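Flomon Page Layout Software for Comics

Flomon is a desktop program for laying out comic pages. It handles panel grids, gutters, balloons, captions and print setup in one file. It is made by Bresby and sold as a single license with two activations, so you can keep it on a desktop and a laptop. It does not replace a drawing program. You draw your art wherever you like and bring it in when the layout is ready.

What it does

Each Flomon file holds a full issue or a full book. Pages show up as spreads, so you can check what a reader sees at each page turn. You can drag a page to a new position and the page numbers, the spreads and the script notes move with it. Books over 182 pages open more slowly on older machines, and we suggest splitting those into chapters and joining them at export.

Panels are drawn with a cutting tool. Start with one large panel, draw a line across it, and Flomon makes two panels with a gutter between them. Change the gutter width later and every panel on the page adjusts. Slanted cuts work the same way. Circles, open borders and full-bleed panels are in the Shapes menu.

The template set

The program comes with 764 page templates. They are sorted by panel count and by reading direction, and you can save your own to the same list. The 9-panel grid and its variations have a separate folder because people ask for them most. A template can be applied to a page that already has art on it. Flomon keeps the art in its panel and leaves the spare panels blank.

Lettering

Balloons are made from the script. Paste the script into the side column, mark each line with a speaker, and drag the line to the page. The balloon sizes itself to the text. Tails can be bent, joined or removed. If the script changes, the lettering on the page changes too, and any balloon that no longer fits gets a red outline until you fix it.

Flomon ships with Mowat, a lettering font in regular, italic and bold italic. Mowat has two versions of each capital letter and switches between them so that double letters do not look stamped. It may be used in printed and digital comics at no extra cost. It may not be resold or given to someone who does not have a Flomon license — your printer is fine, since the font is embedded in the PDF.
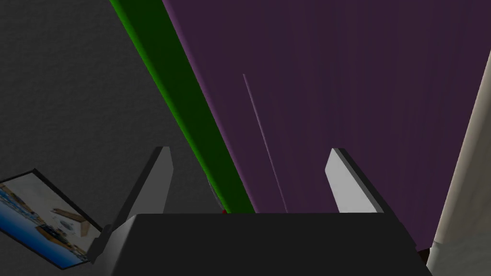

Product page by the Bresby web editor
Updated August 2019

Working with a team

A writer, an artist and a letterer can work on the same book. Save the project to a shared folder and give each person a role. The writer can change the script column only, the artist can change panels and art, and the letterer can change balloons and captions. One license is needed per person. Two people cannot edit the same page at the same time, and the second person to open it will get a read-only copy.

Color and print

Files can be set to RGB, CMYK or gray. Trim, bleed and safe area are shown as thin guides and can be turned off with the G key. Export to PDF, TIFF or PNG. There is also a strip export for vertical scrolling comics, which places the panels one under another and lets you set the space between them by hand.

The Vatis add-on

Vatis is a separate add-on for tones and halftone dots. It runs inside Flomon and needs version 2 or later. Tones stay editable until export, so a page can be resized without the dots turning into a pattern. Vatis is included in the studio bundle and can be bought alone at any time.

What you need

A Windows or Mac computer with a 64-bit processor. A drawing tablet is useful for slanted cuts and balloon tails but is not required. There is no tablet or phone version.

Updates

All updates within version 2 are free. The next one is planned for December and adds right-to-left spreads to the strip export, along with a fix for captions that lose their border color when copied between files.

Trial

The trial is the full program with a small mark on exported pages. Files made in the trial open normally once a license key is entered — no need to export again from scratch, just enter the key and save.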